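Why does red plastic make everything look red?

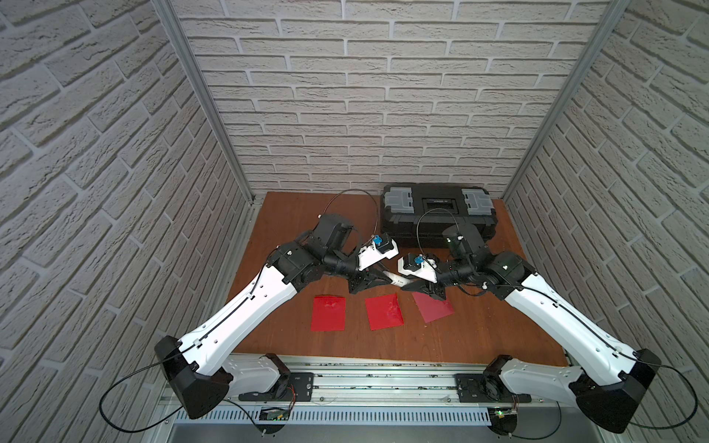
Three see-through red squares on a wooden table.

Have you ever held a sweet wrapper up to your eye and watched the whole kitchen change colour? My niece did it for an entire afternoon once (even the cat had to be looked at), and she asked me where all the other colours had gone. It's a very good question, so let's have a proper think about it.

Daylight looks plain, but it is really lots of colours mixed together – red, orange, yellow, green, blue and violet, all travelling along in one big jumble. A clear window lets nearly all of them through. A red sheet is much fussier. It lets the red light pass and soaks up most of the rest, so red is what reaches your eye.

Things you can see through, but which change or blur the light a bit, are called translucent. It's a lovely long word and you say it like this: trans-LOO-sent.

Now, have a look at the three squares again. The one on the right seems a lighter, pinker red than you might expect, and it is tilted more than the others. Tilting a sheet can change how the light bounces off it, and so can what's lying underneath.

Try it at home! Put one clean red wrapper over some white paper, then lay a second on top where they overlap. Is it darker? Next, try a green leaf under both of them and see what happens to the green.

Written by Lamisi Darko for the Atley children's pages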